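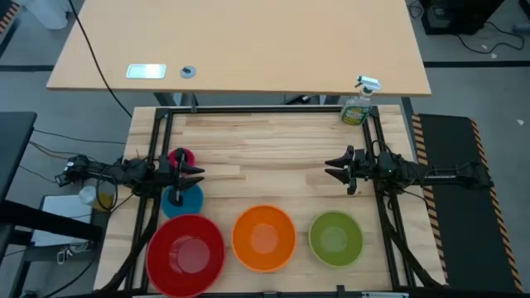
Desdale is getting its party box library back, and I'm so pleased I've been telling everyone in the queue at the chemist. If you moved here recently you won't know what I'm on about, so quickly: Plunano used to lend out boxes of cups, bowls and plates for birthdays, fetes, wakes, whatever you had going on, and you brought them back when you were done. Then the old unit on Lubis Road was sold and the whole lot went into storage. It reopens on 14 March 2018 in the side room at Futero, the café by the bus turning circle. The children's boxes are the ones I get asked about most, and my vote goes to bright colours every time. A small pink cup with a small teal-blue one in front of it, like the two by the left side of the table up there, will cheer up a plate of jam sandwiches no end. Paper cups just don't do it for me, and they blow all over the rec.

You can borrow a box for £2 and keep it for up to six days. That's longer than before, when you had to get everything back the very next morning (I once did the return run in my slippers). There's a deposit on top, which you get back when the box comes home, and you can pay by cash or card. Schools and playgroups still go free.

The main change is the washing up. In the old days you washed your own, and some people's idea of washed was a bit different from mine. Now everything goes through the café's machine when it comes back, so all they ask is that you scrape the plates and tip out the dregs. I can't tell you how happy this makes me. I've stood at that sink at eleven at night with somebody else's trifle up to my elbows and I have no wish to do it again!
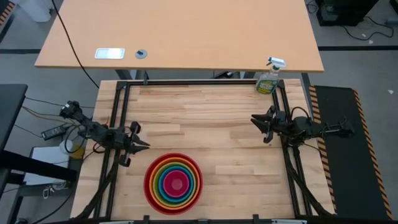 Joonas Savolainen thinks the longer loan is a mistake. He told me that six days is fine in a quiet month, but come July every box will be sitting in someone's hallway while the next family goes without, and he'd sooner see three days with a small charge for going over. He has a point, I suppose. Last summer but one I couldn't get a single box for the street tea and ended up borrowing mugs from both sides of the road - then spent the whole of the next day trying to remember whose was whose. Still, I'd like to see it given a go first. They've said they'll look at the dates again after the summer, and there's a book on the café counter where you can write down what you think.

As for what you can borrow, it's a longer list than it used to be. There's the standard box, which does a party of 60, and half boxes for smaller dos. Big serving bowls can now be taken out on their own, and so can the jugs and the cake stands. Tablecloths are gone, I'm afraid. They came back with candle wax on them once too often and I can't say I blame anyone for giving up.

The money for the new stock came from the autumn jumble sale, which made almost £500 on a day when it rained sideways. I bought a lamp I didn't need and a very good casserole dish, so I feel I've done my bit.

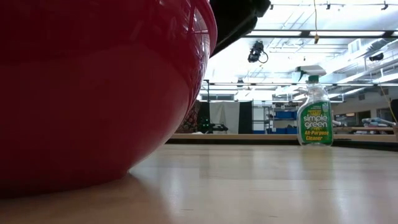 What happens if you break something? You tell them when you bring the box back and the cost of a replacement comes out of your deposit, and that's the end of it. Chips count as breakages if they're on the rim, but scratches and a bit of fading don't. Please don't do what I did with a side plate a few years back, which was glue it and hope.

Booking is by the week, and you can do it at the café counter or by ringing them. There's no website yet. I'm told one is coming, but I was told that last time as well, so I'd pick up the phone. Collection is from the side door, and you can pull in there for a few minutes as long as you don't block the bus. The big boxes are heavy, so take someone with you, or at least someone who owes you a favour.
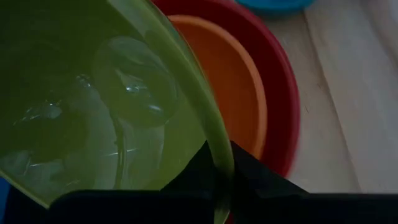
## Opening morning

Doors open at ten and there'll be tea and a cake table, plus a chance to look through the boxes before you book one. If you've still got something from the old library at the back of a cupboard, bring it along - no questions asked and no fines. I've found a jug of theirs behind my slow cooker and I'm going to slide it onto the table when it's busy. Anyone wanting to bake can leave a name at the counter beforehand, and please write on a label what's in it, nuts especially. I'll be doing lemon drizzle if the oven behaves.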